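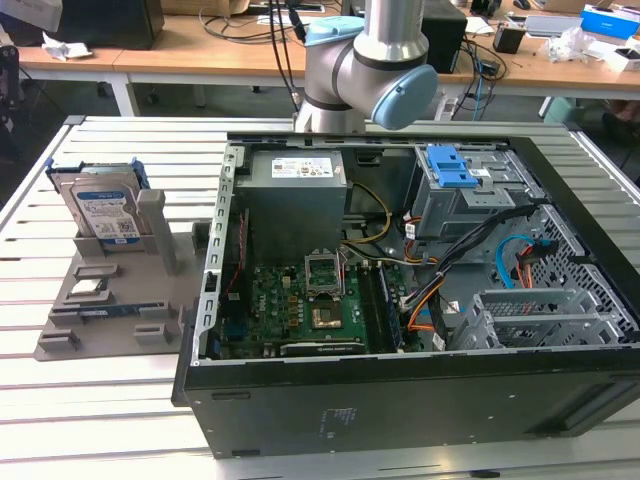 What can I do with a 13-year-old desktop that still runs fine?

Posted 8 November 2025 by Torunn Nordin
Print this page | E-mail this page

Hi everyone! I finally moved to a laptop in August and my old desktop has been sitting under the stairs in Plemton ever since. It's a big black tower, 13 years old, and it still starts up every single time. I opened it up last weekend for the first time in my life (why did I wait so long, it's fun in there!) and blew out the dust.

I don't want to drop it at the recycling center if there's life left in it. What I'd really love is one place at home for all our family photos. Right now they're on my phone, my husband's phone, two memory sticks and the old hard drive inside the tower. I scanned 2000 of my grandmother's slides last winter and those exist in exactly one place, which makes me nervous.

So my questions: can an old machine like this hold the photos for the whole house? Do I need to buy anything? And should I keep the drive that's in it or get a new one? I can follow instructions but I've never built a computer.

It has 8 GB of memory if that helps. I'm happy to spend a little, not a lot.

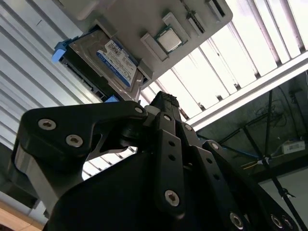 Stellan Rønning: Oh, you are going to enjoy this! An old tower is a lovely thing for it. Lots of room, standard parts, and storing photos is about the easiest job you can give a computer. 8 GB is plenty.

First thing, before you do anything else at all, copy those slides somewhere. Tonight! A memory stick, your laptop, whatever has space. Then you can play with the tower as much as you like and nothing bad can happen to Grandma.

About the drive. Keep it if you want, but don't trust it with the only copy of anything. I'd buy a new one for the photos and leave the old one in as a second copy. I paid $49 for a refurbished one at Surdu and it's been humming along ever since. Check that you have a free power plug and a free data socket inside before you order. Most towers of that age have both, and the data cable is sometimes sold separately (ask me how many trips to the store that cost me).

Fitting it goes like this:

Shut down, unplug from the wall, hold the power button in for a few seconds.
Lay the tower on its side on a table with good light.
Touch bare metal on the case before you touch anything else.
Slide the new drive into a free bay and screw it in or click it in, depending on your case.
Data cable to the main board, power cable from the power supply. Both only fit one way round so don't force them.
Start it up with the side still off and see if the new drive shows up.

After that you share one folder over your home network and everybody drops their photos in it. You can do it with the system you have now, if it still gets updates. If it doesn't, put a free Linux on it. I did that with my parents' old machine and they never noticed a difference, apart from it being quicker!

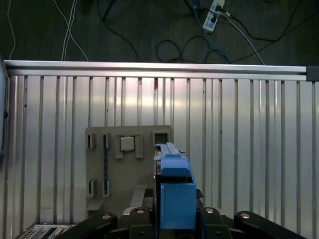
Reading time: 3 min

Second answer, from a guest

Agree with Stellan on nearly everything, great project. Two things to add.

An old desktop eats more power than you'd think if it's on day and night. Mine is set to wake up in the evening and go to sleep at midnight. All the phones sync in that window and the bill hardly moved. Look for the wake timer in the BIOS, it's usually under power settings.

And put one copy outside the house. A second drive in the same box is handy when a drive dies but it won't help you in a fire or a flood. I use Primow to copy everything to a small drive that lives at my sister's, and we swap whenever I visit. It's a bit fiddly to set up the first time, then you forget it's there. Any backup program you like will do the same.

Don't bother with a new processor. People will tell you to, and it won't make any difference for photos. If you already have the side off, do change the little coin battery on the main board though. Cheap, and after 13 years it's due, or your clock will start drifting and the wake timer with it.

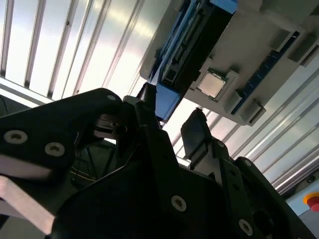 Processor in a gray tray.

Third answer, from a guest

just use the cloud, way easier

Comment from Torunn Nordin

Thank you all so much! The slides are on the laptop now AND on a stick in my desk at work. There's a free bay and a free power plug, I checked with a flashlight. No spare data cable so thanks for that warning. Ordering one with the drive. I had no idea about the coin battery either!

Will come back and report when it's running. My husband has already asked if it can do music too.

Related questions on Cluvus
How do I tell if an old hard drive is wearing out?
Which Linux is easiest for a first-timer?
Scanning slides at home: what resolution?
My desktop clock is always wrong
Sharing a folder between a phone and a computer
Where to take old computers in Plemton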